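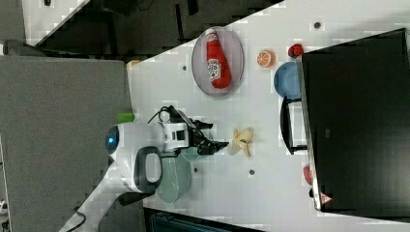 Zahlen aus dem Gericht

Seit Mai veröffentlicht das Amtsgericht Gulitz seine Urteile in Strafsachen als Tabelle. Ich begrüße das, aber ich habe auch Zweifel. Von 927 Verfahren fehlt in 403 die Angabe, ob der Angeklagte einen Verteidiger hatte. Wer mit solchen Daten die Gerichte von Gulitz und Murnum vergleicht, der vergleicht vor allem die Sorgfalt beim Ausfüllen.

Man sagt mir, für mehr sei kein Geld da. Das überzeugt mich nicht. Eine leere Zelle ist auch eine Auskunft — nur weiß der Leser nicht, worüber. Ich wünsche mir, dass das Gericht zu jeder Spalte schreibt, wer sie ausfüllt und wann.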